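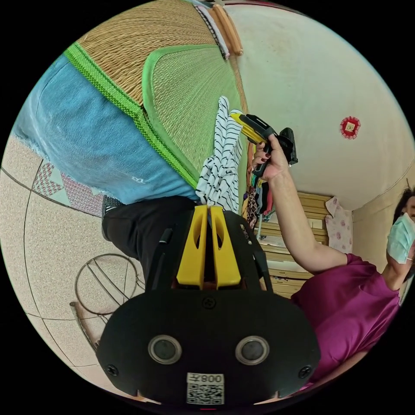

**Prewashing black-on-white prints: shrinkage, dye transfer, spin speed**

Forum: Fabric Care and Preparation
Thread started Feb 27, 2026

---

**warpandweft_k**

I am setting up a standard prewash for printed cottons before cutting and would like a sanity check. The fabric is plain weave, white ground, black printed pattern, 60 inches wide, sold by a shop in Dunne under the house name Olta. End use is unlined curtains and a few cushion covers. Both will be machine washed several times a year.

Current procedure:

1. Serge or zigzag both cut ends.
2. Machine wash warm, normal cycle, liquid detergent without brightener.
3. Spin at 1000 rpm.
4. Tumble dry on medium, remove slightly damp.
5. Press on the wrong side, steam, no pulling.

Two problems. First, the white ground comes out with a faint gray cast compared to an unwashed offcut. It is even across the width, so I don't think it is contact staining. Second, the fold creases set by the spin are difficult to press out, and a few still show in raking light after steam.

Questions: is the gray cast loose black pigment redepositing, and would a lower spin speed fix the creases without leaving too much water in the cloth?

---

**tumble_low**

The even gray cast is consistent with redeposition. When excess color comes off a print it is suspended in the wash water, and if there isn't enough detergent or enough water it goes back onto whatever is available. On a white ground that means the ground.

Check the load size. A long length of cotton in a front loader that saves water may never get a full exchange. More water, a second rinse, and a slightly higher detergent dose should make a visible difference. Keep each piece as its own load.

For creases, drop to 900 or lower. I use the lowest setting the machine offers above "no spin" and accept the longer drying time.

---

**bobbincase**

Going from 1000 to 900 will not do anything you can see. The crease problem is in how the cloth is loaded. A long length that goes in as a rope stays a rope, and the spin presses the rope against the drum. Fold it loosely in accordion pleats, lay it around the drum, and do not fill past half.

I also disagree with medium tumble heat for a curtain fabric. You want all the shrinkage out before cutting, so the prewash should be harsher than anything the finished item will get. Hot wash, high dryer, fully dry. If it is going to move, make it move now.

---

**warpandweft_k**

@tumble_low Load was one length, nothing else in the drum. Second rinse was off. I'll turn it on.

@bobbincase It did go in as a rope. I fed it in off the bolt end. I'm less sure about hot. Doesn't hot water pull more black out of the print?

---

**bobbincase**

If the black is a properly cured pigment print, temperature has a limited effect on it. Pigment sits on the fiber in a binder. What damages it is abrasion, and a rope of fabric rubbing on itself for a full normal cycle is a lot of abrasion. If it is a reactive dye print, the fixed dye is bonded to the fiber and the loose dye is the part you want gone, and hot water removes that faster.

Either way hot is defensible. My prewash is 60 C for all cotton that will be washed later. (The machine is imported and labeled in Celsius, it is a hot cycle.)

---

**selvage_notes**

You are recommending a temperature before anyone has established what the print is. Test first:

- Rub a dry white cloth hard on the black area. Look at the cloth.
- Repeat with the white cloth damp.
- Compare the hand of the printed area to the ground. A pigment print is often a little stiffer, though a modern soft binder can hide that.
- Look at the reverse. Dye tends to penetrate more, pigment tends to stay on the face. Neither is conclusive on a thin cloth.

If the damp rub comes up gray and the dry one is clean, there is loose dye or surplus pigment that will come out in water. If both come up gray, the binder is undercured or the print is heavy, and repeated washing will thin the black without ever reaching a clean rinse. In the second case I would send the fabric back.

---

**tumble_low**

Agree with testing. I would add a soak test: offcut in a white bowl, hot tap water, one drop of detergent, half an hour. If the water stays clear, your gray cast is coming from somewhere else. Dirty dispenser drawer, softener residue, hard water with too little detergent. All of these gray out white cotton and are regularly blamed on the print.

---

**quiltback_hazel**

Put in a cup of vinegar and some salt. It sets the color. I have done this with every dark print for years and never had a bleed.

---

**selvage_notes**

It doesn't set anything on a commercial cotton print. Salt is used in the dye bath to drive dye onto the fiber during dyeing. Acid is used with acid dyes on wool, silk and nylon. Neither one will fix loose dye on finished cotton at home, and neither has any effect on a pigment binder. The prints you washed were stable to begin with.

---

**quiltback_hazel**

I have used it and my fabric is fine, which is more evidence than you have posted.

---

**selvage_notes**

Wash two halves of the same piece, one with and one without, and compare them. A result with no control doesn't distinguish vinegar from plain water.

---

**drapeline**

Curtain workroom here, so a different view on the shrinkage side.

We do not prewash. Most finished yardage carries some finish that gives it body and soil resistance, and once it is washed out the cloth hangs differently. For unlined curtains that difference is obvious. We allow extra in the hem, make the hem double, and tell the customer to wash cool and line dry. If the drop shortens, it can be let down.

For the cushion covers I would prewash, since a fitted cover has no allowance to give back.

---

**bobbincase**

@drapeline A let-down hem leaves a line where the old fold was. On a white ground that line collects dirt and stays.

---

**drapeline**

Not if the curtain is washed before it is let down. It can leave a line on velvet and on heavy sateen. On plain weave cotton I have seen it press out more often than not.

---

**warpandweft_k**

Test results.

Dry rub: clean. Damp rub: slight gray. Soak test: water faintly tinted, not black. The reverse shows the pattern at reduced strength. I am reading that as loose dye, moderate amount.

I also measured shrinkage. Marked a square 6 inches on a side on an unwashed offcut with a laundry-safe pen, washed and dried it by my procedure, and measured again. The lengthwise side came up visibly short. The crosswise side is so close to the original that I can't separate it from the width of the pen line.

---

**selvage_notes**

Your square is too small. At that size the pen line is a large part of the error. Use the biggest square the offcut allows, mark with fine thread tacks, and let the cloth rest flat before the second measurement. Cloth straight out of the dryer measures short and relaxes a little.

More in the length than in the width is normal. Warp is held under tension in weaving and finishing and recovers when it gets wet.

---

**tumble_low**

Also run it through more than one cycle. The first wash takes most of the shrinkage, but a second hot wash often takes a bit more. If the second measurement matches the first, stop there.

On the loose dye, use a dye-catcher sheet as an indicator. It won't stop a heavy bleed, but the color of the sheet tells you when the rinse is clean. I bought a box of the Brolis ones and they are adequate.

---

**pinhead_reg**

Does anyone use the Plinesura prewash liquid for this? The label says it holds loose dye in suspension.

---

**tumble_low**

I have used it on navy. The rinse ran clear sooner than with plain detergent, but I changed the water level at the same time, so I can't say which one did it. It is expensive for what it is. An ordinary detergent at full dose does the same job if there is enough water.

---

**warpandweft_k**

Revised procedure, run on a fresh length:

1. Ends zigzagged.
2. Fabric accordion pleated into the drum, half full.
3. Hot wash, full detergent dose, high water option on.
4. Extra rinse, catcher sheet in the load.
5. Spin at 900.
6. Medium dryer until just dry, taken out and laid flat at once.
7. Repeat steps 2 to 6.

The sheet was light gray after the first cycle and close to white after the second. The ground now matches the unwashed offcut in daylight. Under a warm lamp I can still see a small difference, possibly the loss of a brightener. Creases are much reduced, and the ones that remain press out with steam.

I can't attribute the crease result to the spin speed. The loading changed in the same run.

---

**bobbincase**

It was the loading. Put it back to 1000 and pleat it the same way.

---

**drapeline**

How does it hang?

---

**warpandweft_k**

Softer than before. I pinned a prewashed length and an unwashed one side by side on the same track. The unwashed length holds its folds better. The prewashed one collapses a little toward the bottom, so drapeline has a point. I may prewash only the cushion fabric and put a deep double hem on the curtains.

---

**bobbincase**

Spray starch on the prewashed length before you decide. It washes out, but so does the original finish.

---

**warpandweft_k**

Will try it on the offcut this week. I still need the large-square shrinkage number before I cut, and the shop wants any unused yardage back before May.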